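I've been running the same fantasy campaign for the same people since before two of them had children, and I thought I had a fair idea of what makes a rulebook worth the money. Then Junpei turned up in August with Drastalon, all 300 pages of it, and told us it would change how we play.

I have heard that before. I said I'd read it properly before agreeing to anything, and I have, mostly lying down.
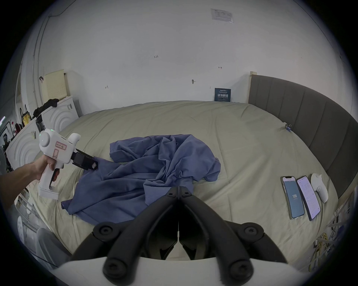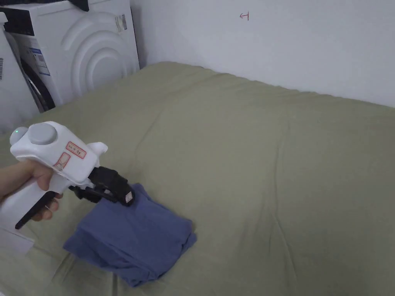 The big idea is that there are no hit points. Your character has a set of "burdens" instead, and every wound, debt or broken promise adds one. At four burdens you have to leave the story. It sounds lovely. But count to four, cross out a box each time, and tell me how that differs from a fighter with four hit points who also owes money to a blacksmith.

Then there's the setting. Dakolthorpe is a drowned city with 21 noble houses, each with its own page of grudges. I read all of them and can remember two. Kumiko says this is my age. I say that if the referee can't keep the houses straight, the players won't bother, and they'll spend the evening in the tavern as usual.

We did try it. Mitsuko played a bell-ringer called Lahlou and took three burdens before we'd got out of the first chapter, all of them from talking. Noboru, who only ever wants to hit things, took none. I checked the rules twice and we had it right. A game that says it's about consequences and lets the man with the axe stroll through untouched hasn't been tested by enough people like Noboru.

To be fair, the travel rules are good. You draw the map as you go and each player adds one thing they've heard about the road ahead, true or not. Mitsuko's rumour about the toll bridge gave us our best half hour in months. I'll be stealing that for the old campaign and I don't feel bad about it.

Junpei wants to give it another three sessions. I've offered one, and he has to run it.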